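Cables and small drivers – the Plultcombe bench page

Quick gallery from the bench, Tuesday, June 13, 2023. Meant to put this up sooner but the sign-out sheets came first. It's the small stuff mostly: leads, plugs, the little electric driver, the white table. Siu-ming Lau asked for a page the Clendanard people could look at before they come over, so I've stuck the usual notes in between. Skim as needed.

The driver

Small electric one, lives in the top drawer, tag 2558. We use it on battery covers, hinge screws, the backs of lamps and that kind of thing. Don't use it on anything that needs real force, it will just chew the screw. Bits are in the round tin. Put them back in the round tin please!

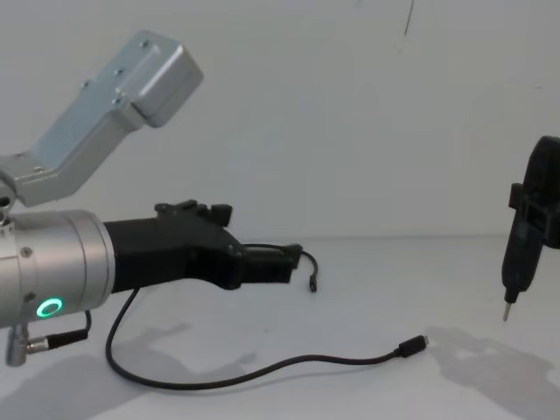 Black electric screwdriver and a short black cable, white table.

The cable

Short leads only on this table. Long ones go over the side and somebody's knee finds them. Daiane Brandão went through the whole cable box last month and threw out everything with a cracked jacket, so what is left should be ok. If you find one that only works when you bend it, cut the plug off and bin it. Don't put it back "just in case", that is how we ended up with almost 200 of them.

Thin black one below, looped over, with a plug at each end.

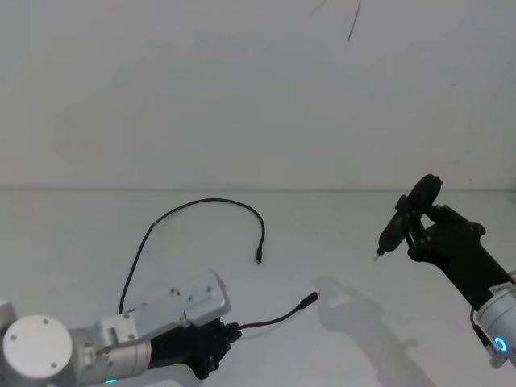 Plugs

Most of the kit is USB-C now. A few old lamps still want the barrel type and those leads have yellow tape on them, seperate bag, hook by the window. Check the plug before you push. Fluff in the end is the usual trouble – wooden toothpick, gently, nothing metal.

Next one is the same sort of lead with one plug up in the air and the other end down on the table.

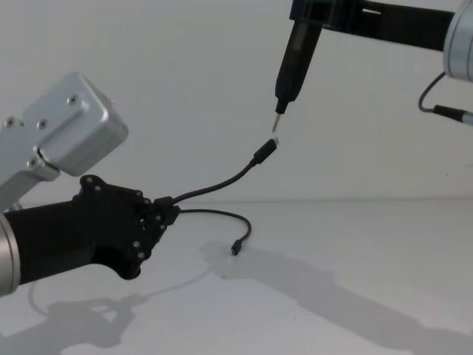
Labels are the other job. Karim Nasr wants a tag on every lead with the drawer number, and he's right, but the tags we have are too wide for the thin ones. Wilma Hepburn is trying narrow tape from Voicu. Two rolls ordered, code 3773 if you need to chase it. Until it comes, write on masking tape and fold it over the cable like a flag. Pencil rubs off so use the pen.

While I think of it – coil leads loose, about as wide as your hand. Tight coils around the plug are what kills them. Velcro strips are in the Skernent box, the one with the broken lid.

Plug and device together

Hold the lead by the plug body and bring it up straight. People grab the wire an inch back and then wonder why it splits. Two metal tips close to each other in the last picture, short gap still between them.
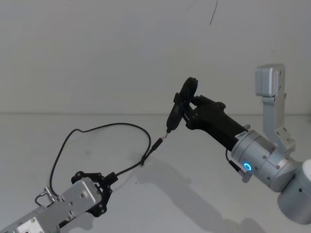

Once you're done with the table, wipe it down with the dry cloth, then the damp one. No spray near the leads. Octavian Marinescu has the key to the top drawer on weekday mornings, after that it hangs inside the cupboard door. Sign the driver out under 2558 even if you're only using it accross the room.

More pictures when the new tape gets here. If you want a bigger copy of any of these ask Siu-ming, I only kept the small ones.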